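Garment folding

Garment folding is the practice of reducing an article of clothing to a compact, regular shape for storage, transport or display. It is distinguished from rolling, in which the item is wound along one axis, and from hanging, in which the item keeps its full length. The choice among these methods depends on fiber content, fabric weight, the depth of the storage space and the tolerance for creasing.

Principles

A fold places one part of a fabric over another along a line called the fold line. When the fold is pressed or kept under load, fibers on the outer side are stretched and those on the inner side are compressed, and a crease forms. Cellulosic fibers such as cotton and linen crease readily, as the hydrogen bonds between their molecules break and re-form in the bent position, particularly in humid air. Wool and polyester recover more fully. Knit structures, made up of interlocking loops, generally resist sharp creasing better than plain weaves of the same fiber.

Most methods begin with flattening. The garment is laid face down on a firm surface, the side seams are aligned, and trapped folds are smoothed outward from the center. Any fold left under a sleeve or hem at this stage is carried through every later layer.
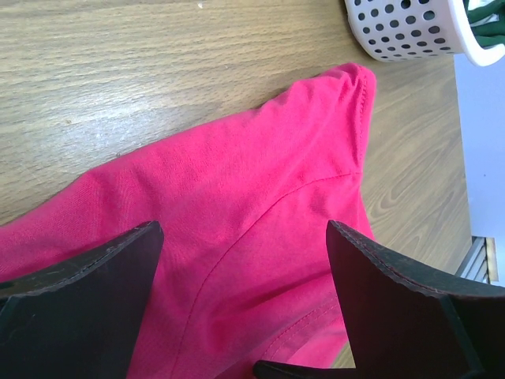 Pink cotton fabric, partly bunched, on a light brown tabletop.

Common methods

In the retail fold, the sides and sleeves are turned in toward the center back and the lower part is brought up in one or two stages. A rigid board may be used as a template to keep widths constant across a stack. The finished piece shows the neckline and upper chest.

In the file fold, the side-folded garment is reduced further until it can stand on edge. Items are then stored in a row, each one visible from above. The method suits shallow drawers and light knits. Heavy sweaters tend to slump unless the row is held by a divider.

The pinch fold, also called the two-point fold, is done by gripping the garment at the shoulder and at mid-length on the same vertical line, crossing the hands to collect the hem, and drawing the cloth straight. It is fast but gives less consistent widths than a board.

Commercial practice

Laundries and garment finishers fold by hand, with hand-fed folders or on automatic lines. The trade manual compiled by Reda Soliman for the Unesbridge laundry school lists 743 garment and linen types and assigns each a fold class. Class 2 covers short-sleeved knits and specifies 2 lengthwise folds followed by 2 crosswise folds. Ebere Aliyu later revised the class to allow for hooded garments, in which the hood is laid flat over the upper back before the sides are turned in.

Tissue paper is sometimes placed along the fold lines of silk and pleated articles. Interleaving widens the radius of the bend and reduces crease depth – a technique also used in textile conservation, where acid-free tissue is preferred and long-term folds are avoided when space allows.

Storage effects

Creases set during storage become harder to remove with time. Periodic refolding along different lines spreads the strain and limits fiber breakage at any one point. Knitwear is usually folded, as hanging can lengthen the body and distort the shoulders.

See also: Ironing; Textile conservation; Wrinkle recovery

Last revised July 5, 2021
14 shares | 0 comments
Contact | © Radwan Reference | Back to top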